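Tuominen Road Collision Records
Data card, revised August 2018

What is in it

974 records of collisions on public roads, each taken from a police press notice or a local news report and typed into one table. Every row is one collision. A row gives the place, the time as printed, the kinds of vehicle, the number of people hurt, how badly, and a short text field called "account" with the wording we copied from the source.

The table was started at Mosoleck as a way of testing the Jallard place matcher. It has since been used for other things, including claims about which roads are dangerous. We don't think it can carry those claims, and most of this card is about why.

Where the records come from

Press notices make up the larger part. Police forces choose which collisions to announce, and they choose deaths, tourists, lorries and anything that shut a main road. A bent bumper outside a school gets no notice. Newspapers then choose again from what they are sent. If you count rows by type of road you are counting the tastes of press officers and news desks at least as much as you are counting crashes.

Rows with source = "oller" came from the Oller archive, which keeps old news pages. Some of those pages had been edited after first going up. We have the later wording only, and can't tell you what changed.

Fields to be careful with

time_reported: Police round to the half hour. There is a large spike at 22:30 and another at 02:00, and we would not read anything into either.

cause: Please don't use this column as though it were a finding. It holds whatever the first officer or reporter said, often within hours and before any inquest. "Lost control" is the commonest entry and says almost nothing. "Wrong side of the road" usually comes from the driver who lived.

severity: Fatal, serious, slight or unknown. A person who died a week later will be down as serious unless a second report was found. We looked for second reports on 200 rows and then ran out of time. Those rows have followed_up = yes. The rest were not checked, which is different from being checked and found correct.

helmet: Blank in most motorcycle rows. Blank means the source didn't mention it. At least one user has treated blank as "no helmet" and drawn a chart from it.

lat, lon: Filled in by Jallard from the place name. The matcher is happy to put a collision "near the market" at the middle of the nearest market, whichever market that may be. We read through 100 matched rows by hand and were not reassured, so there is now a place_sure column. Filter on it.

Known faults

Two reports of the same crash sometimes appear as separate rows, mostly where the papers disagreed on the number hurt. Version 2 removed the ones we spotted.

Ages are missing for passengers far more often than for drivers.

Pick-ups used as taxis are entered under "van", "taxi" and "other", depending on who was typing. We keep meaning to settle this.

Names of the dead and injured were taken out of the account field in May. The dates and places remain, so anyone who wants to find the original story still can. Calling the table anonymous would be wrong.

Files

collisions.csv is the main table, in UTF-8 with commas. sources.csv lists where each row came from. changes.txt is the log, and is patchy before version 2.

Using it

Fine for trying out text sorting, place matching and date reading. Poor for ranking roads, comparing districts or saying whether things got better or worse from one year to the next. If you do publish a figure from it, give the version number and say which rows you dropped.

Corrections are welcome if they come with a link to a source. Corrections that come with a theory about motorcyclists will be left where they are.

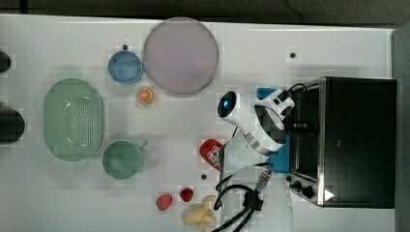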